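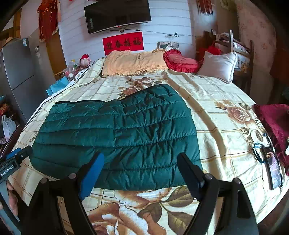
Keith Marsden: you're folding puffers in August?? mine is still on its hook from last winter, send help

Ha, Keith, August is the best time! Nothing is in a hurry. I did the coats Thursday before breakfast and I'm posting how it goes on the bed, because the closet floor was a disaster.

Step one is just getting it flat. Pat down the puffy rows and push the air toward the hem.
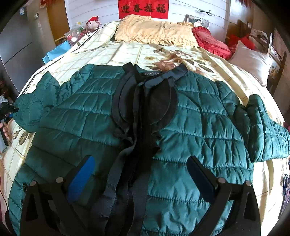

Green puffer, back side up.

I check the pockets before anything else now. Last year I put one away with 12 cough drops in it and they did NOT age well.

Then sleeves in over the body, one on top of the other, and fold up from the bottom. Slow! If you rush it the whole thing springs open again.
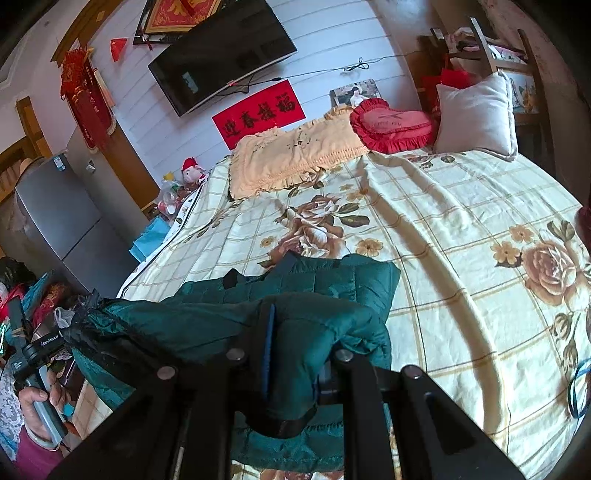
Also, no vacuum bags for me anymore. I had a Fiadzo set and my old coat came out looking like a pancake. A big cotton bag is fine.

If the fold goes lopsided I open it up and start over, front side up this time, zipper side facing me. 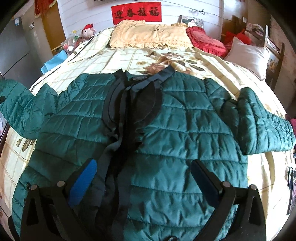
and then it goes on the top shelf with the scarves. Two more coats to go, coffee first.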